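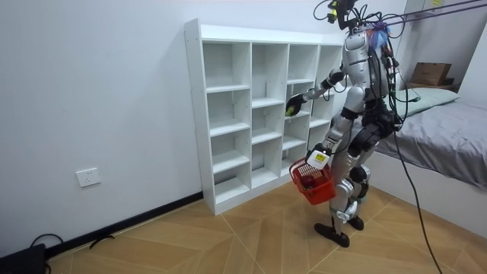
Search this journal Advanced search Go

3. Materials and Procedure

3.1 Shelving

All placement trials used the Pesta open-compartment bookcase, a white freestanding unit with no doors or drawers. Its compartments are arranged in four columns, with five levels in each. Levels are numbered from the floor upward and columns from left to right, so that compartment 3-2 is on the third level in the second column. The front edges of the shelf boards are plain. Small peg holes run along the inner side panels (Figure 2), but the shelf boards were left at their original heights throughout the study. No bins or inserts were fitted.

The unit stood against a plain white wall on a light wood-grain floor. The base of the bookcase sits directly on the floor, which fixes the lowest level as a true floor-level compartment. In many published storage studies the lowest shelf is raised on legs or a plinth, and results for that level should be compared with ours with care. The bookcase was not moved between sessions.

Every trial started with all compartments empty. An empty start was chosen over a partly filled one on the basis of the pilot reported in Section 2.4, in which objects already on the shelves drew new objects toward them. This effect is of interest in its own right and is taken up again in Section 6, but it would have masked the preference for level that the present section is meant to measure.

3.2 Objects and basket

Objects were carried to the bookcase in a Kurkon shopping basket made of red plastic, with mesh sides and a carrying handle. The mesh matters for the procedure. A person holding the basket can see its contents from the side as well as from above, and can therefore choose the next object before reaching in. In the pilot, an opaque tote of similar volume produced longer pauses between placements and more objects returned to the container after being lifted out.

The object set was divided into three classes: rolling objects (balls and round fruit), flat objects (books, folded cloths, envelopes) and standing objects (jars, cups, small boxes). Rolling objects were included deliberately. An open compartment has no front lip, and a ball set down near the front edge may roll out. Placement of a rolling object therefore has two parts, the reach to the compartment and the release, and the second part is where most errors in this class were recorded.

Fruit was replaced each Monday. Bruised items were removed from the set and were not used again, as a soft spot changes how the item comes to rest.

3.3 Procedure

Testing took place in May at the Cindell household storage laboratory. A total of 60 adults took part, each in 2 sessions. At the start of a session the participant stood facing the bookcase with the basket in one hand and was asked to put everything away "in a way that would let someone else find it." No further guidance was given. Participants could place objects in any order, could use any number of compartments and could move an object after placing it. They were asked to keep the basket in hand until it was empty.

The last instruction leaves one hand free for placing. It was adopted from the Pitkänen protocol for single-handed put-away tasks, with one change. The original protocol allows the basket to be rested on a shelf, whereas we did not permit this, as a basket on a shelf closes off the compartments behind it and shifts placements to either side.

Participants chose which hand carried the basket in the first session and used the same hand in the second.

3.4 Coding

A placement was counted when an object was released and remained in a compartment with no hand in contact. A correction was counted when an object that met this condition was later moved to a different compartment. Movement within a compartment, such as pushing a ball toward the back or squaring a stack of cloths, was noted but not scored as a correction. An object that fell from the shelf before coming to rest was scored as a failed release and did not enter the placement total until it had been placed again.

Across both sessions, 1096 placements were coded, of which 172 were later corrected. Corrections were more frequent for flat objects than for standing objects. Most followed the discovery, late in a trial, that a second object of the same kind remained in the basket and would not fit beside the first.

3.5 Choice of level

The middle level was the most common destination for the first object taken from the basket, regardless of class. Later placements spread upward before they spread downward. The floor level was generally used last, and mainly for flat objects of larger size. Participants who carried the basket low at the side did not differ clearly from those who held it at the waist.

Column choice was less regular. The outer columns were preferred for books, which can lean against a side panel, but the same support is available in every compartment of this unit. We suspect that the preference is carried over from wider shelves at home. The present data cannot settle the question.

Failed releases occurred at all levels. They were concentrated among rolling objects placed near the front of the compartment, especially on the top level, where the floor of the compartment is harder to see. Several participants dealt with this by placing the ball well back on the shelf, and a smaller number placed it behind a flat object that served as a stop. The second method was seen almost entirely in the second session.

3.6 Limits of the setup

A single bookcase in a single finish was used, and contrast between the shelf boards and the objects was high for nearly the whole set. Results may differ for dark units or for pale objects on white boards. The basket was also never full at the start of a trial, so the effect of a heavy load on level choice was not measured. Trials with a filled basket are described in Section 5.

Related articles
Depth of open shelving and retrieval time in shared kitchens
Labels, bins and the return of borrowed items
Carrying containers in the home: a comparison of handles
Where round things go: storage of produce on flat shelves
Low shelves and bending in daily put-away tasks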